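Workshop notebook — October, bench two

Print this entry | E-mail this entry

Started a bit after nine with the Dell tower, the first of the 5 that came over from Vilela. They're all meant to go back out through the Talari scheme before the month's end, so I wanted one done properly from start to finish and written up, so that whoever picks up the next one isn't working from my scribbles on the back of an envelope.

Side panel off, tower laid down flat on the slatted table. I do like working on these lying down! Everything faces up at you and the screws don't vanish into the bottom of the case (they go through the slats instead, so put a tray underneath, I mean it). I left the graphics card where it was. It's not in the way of the socket and I didn't fancy fighting the clip for no reason.

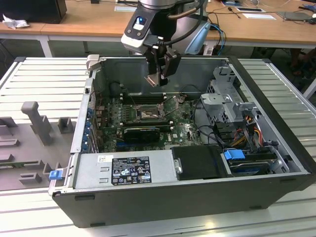

Dell tower on its side, CPU socket open and empty, graphics card still seated.

Notes on the inside, mostly for me. The blue tabs on these are your friends — if it's blue, it's meant to be pulled or pressed, and you can leave the screwdriver alone. The drive can stay in for this job too. What you do want is the bundle of red, yellow and black wires tucked well over towards the drive bays before you begin, or it springs back at you at exactly the wrong moment (ask my thumb).

Socket next. Lever out and up, metal frame flipped right back, and then hands off! I looked over the pins with the torch from two sides before anything went near them. You're looking for any that catch the light differently from their neighbours. Give it up to 8 minutes if you need it, there's no prize for being quick and a bent pin means a new board. I've stopped breathing on them as well, which sounds daft, but I had a sneeze last winter that I still think about.

Processor goes in by the edges only, metal side up. Match the notches, lower it level, let it sit down under its own weight. No pushing and no wiggling about. If it looks cocked to one side, lift it clear and start again.
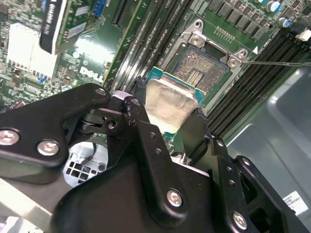

Dudik read this over at tea and reckons I've skipped the most important bit, which is to find the little corner triangle on the chip and the matching mark on the board before you pick anything up, and to say out loud which corner it is. Fair enough, it's in now.

Still to do on this one: fresh paste, a pea of it and no more, then cooler back on and the fan lead plugged in (I forgot it on the Flavumby machine and spent 60 minutes blaming the power supply). Memory check after that. Also we're nearly out of lint-free wipes, and the good torch needs batteries.

Bench two notebook | Contact the workshop | Back to top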